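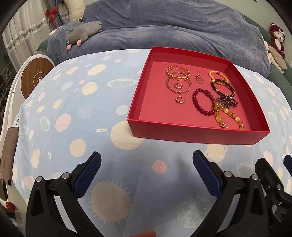

The hand-held gripper open over a tray of bangles and beads, with a plush mouse keeping watch from the blanket.

Visitors get to grips with Pimine at Wumutgate open day

Over 600 people came through the doors of the old Sutter building in Wumutgate for the first open day held by Tromell, the small robotics firm that moved in two years ago and has been, as one neighbour put it rather kindly, a bit of a mystery ever since. Plenty of us have walked past those tall windows on the way to the bus and wondered what went on behind them, and it was a real pleasure to be let in at last, handed a cup of tea and allowed to have a go.

The thing everyone wanted to try was Pimine, the firm's hand-held gripper. It is a pair of black plastic jaws with blue textured pads for fingertips, and you hold it in your own hand and work it yourself, picking things up and putting them down just as you might with a good set of kitchen tongs. A camera on the tool records what the jaws are doing, and the recordings are used to teach a robot arm to do the same job later on. So the person comes first and the robot learns by watching, a bit like an apprentice at somebody's elbow, though one that needs a great many more goes at it than most apprentices would be allowed!

Tromell's interest is in the ordinary work of a home: folding, sorting, tidying, putting small things away where they belong. Most of the recording is done in people's own bedrooms and kitchens, with their own belongings, and a good deal of it has been done within a mile or so of Wumutgate. Part of the display was given over to pictures from these sessions, and they drew a steady crowd all day, partly (I suspect) because we all enjoy a look round somebody else's house. The one at the top of this page was a great favourite. A red cardboard tray of jewellery is set out on a bedsheet covered in planets and suns, and several of the younger visitors wanted to know where they could get the same sheet. The older ones were more taken with the bangles, particularly the open cuff with the twisted leaf pattern.

Jewellery is apparently one of the hardest things the team has tried. Vinzenz Marti, who started Tromell and still does a fair share of the recording himself, gave a short talk on the subject twice in the morning and again after lunch, and he was so obviously fond of it that people stayed on well past the end to ask him questions.

"A mug is a mug," he told us. "You can come at it from the side, you can come at it from the top, and it will forgive you. A string of beads changes shape the moment you touch it. You lift one end and the other end is still thinking about whether to come along. And bangles like to lie across one another, so you go in for one and find you have hold of its neighbour."

He was asked whether the robot could yet sort a jewellery box by itself and gave a very straight answer, which was no, or at any rate not well enough that he would let it near his mother's. Rings it can manage on a good day if they are spaced out. Anything small lying inside something bigger, such as an ear cuff in the middle of a bangle, still gives it trouble. The team has 1286 recordings of jewellery being handled so far and reckons it will want 4000 before it is worth trying again in earnest.

After the talk came the practical part. Trestle tables had been set up along the length of the ground floor, each with a Pimine and a tray of bits and pieces to move from one side to the other, and there was a queue at every one of them from the moment the doors opened. There were buttons, pegs, teaspoons, odd socks and, at the far end, a table of costume jewellery for those who fancied themselves. It is much harder than it looks. You squeeze the grip to close the jaws, and the first thing almost everybody did was squeeze far too hard and send a button skidding off on to the floor. The second thing almost everybody did was laugh and have another try.

I had my own turn at the socks and did passably, then moved on to the beads and was thoroughly shown up by a girl of nine or ten who went after me and picked up a necklace by the clasp at the first attempt, cool as you like. She was offered a job on the spot, and her mother said she could start once she had finished Year Five.

Kieran Goodall, who looks after the home visits, was kept busy at a table near the door explaining how households can take part. He visits first to have a chat and see the rooms, and after that the family keeps a gripper for a fortnight and records whenever it suits them. Nobody is asked to tidy up beforehand. In fact he would much prefer that they didn't, as he was at pains to tell one gentleman who was worried about the state of his spare room.

"We want the blankets heaped up and the toys left on the bed," Kieran said. "If a robot only ever sees a bare table with one thing on it, it will be lost the first time it goes into a real bedroom. People apologise to me on the doorstep and I always say, please, don't touch a thing."

Families can ask to see what they have recorded and can have any of it taken out, and they are asked to keep faces, letters and anything private away from the tool while it is running. There were some sensible questions on this point, including from a couple who wanted to know who gets to look at the recordings and for how long they are kept. Kieran went through the agreement with them page by page and gave them a copy to take away, and I saw several other people ask for one too.

Not everybody was won over, it should be said. One lady who had cleaned houses for most of her working life listened to the whole of the talk with her arms folded and then asked who was going to be paid to do the tidying when the robot could do it for nothing. Vinzenz came down and sat with her for a good while afterwards. He told her that the people he hears from most are those who can no longer bend, or whose hands have grown too stiff to fasten a bracelet, and who would dearly like a bit of help in between visits from a carer. She told him that a carer would also like a bit more company on the rota, and he said that was fair. They parted on good terms, and she did have a go at the buttons before she left, and very neat she was.

Upstairs, visitors could see two robot arms working through a set of simple jobs on a bench: moving a sponge from a bowl to a plate, standing a cup upright, and laying a tea towel over a rail. The tea towel was the crowd's favourite by a mile. It went over the rail nicely the first time I watched and slid straight off the second, to a great groan from everyone on the landing, and when it was hung properly on the next go there was a proper round of applause. The arms move more slowly than you might imagine, and there was something rather restful in standing there with a biscuit and watching them get on with it.

The teas themselves deserve a mention. They were served in the old packing room at the back, where many people of a certain age can remember working when Sutter was still making boxes, and there was as much talk about those days as about anything to do with robots. A few photographs of the packing line had been found in a cupboard during the move and were pinned up beside the urn, and by the middle of the afternoon most of the faces in them had been given names in pencil on a sheet of paper underneath. Tromell would like to hear from anybody who can fill in the gaps.

The firm hopes to open its doors again next September. Households in Wumutgate and the villages round about who might like to borrow a Pimine for a fortnight can leave their details at the front desk, where there is also a small box of lost property from the day, including one child's glove, a pair of reading glasses in a tartan case and a very nice umbrella.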